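About Fakonmont

Fakonmont helps small food and beverage businesses plan and pay for their first robot arm. We do not build arms and we do not sell them. Our clients are tea rooms, hotel kitchens, bottling shops and a few colleges, and most come to us with a quote in hand and no clear idea what it leaves out.

We opened in Hirgate with 8 staff, and we still work from the same building. Since then we have written 400 equipment plans. The shortest was two pages and told the client to keep the money.

A plan starts with the task. We set up the job on a bench using the cups, pots and trays the client already owns, and we run it before anyone talks about price. Pouring is the job we get asked for most.

Pouring tea on the bench in Hirgate 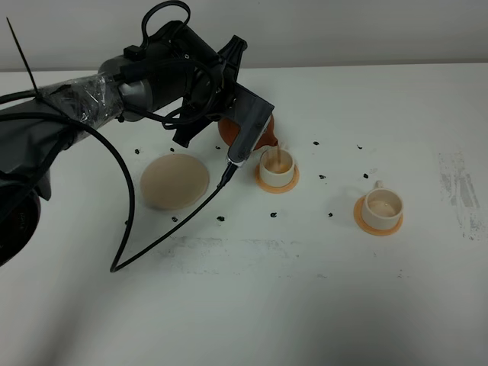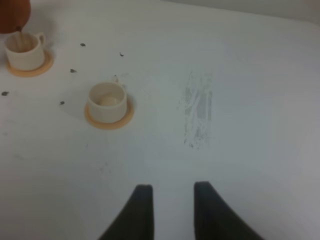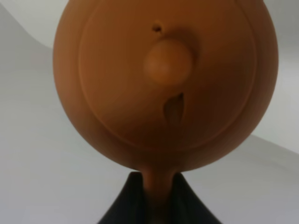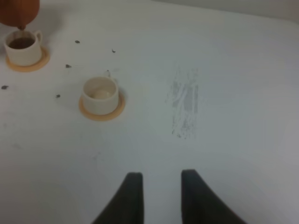
Bench time tells us what the budget has to cover. The arm is one line. Grippers, cable runs, mounting, guarding, training and spare parts each get a line of their own, and so does floor work if the site needs it. We list the yearly service cost next to the purchase price so both can be approved at the same meeting. Clients who lease get the same table with the lease terms filled in.

We use a planning sheet called Prukent for all of this. It has 30 rows, it opens in any spreadsheet program, and the client keeps it. Older plans used a longer form from our time as part of Rees, and we will convert those at no charge.

Fees are fixed. A standard plan with one day on the bench is $1,492, paid when the plan is delivered. Extra bench days are quoted ahead of time. We take no commission from equipment makers or dealers, and we will put that in writing if your purchasing office asks for it.

If you are planning for the next budget year, send us your item list and a floor sketch by the end of October. Plans requested after that are usually finished in the new year. Bench visits are by appointment, and you are welcome to bring the people who do the job now.

Page updated April 2021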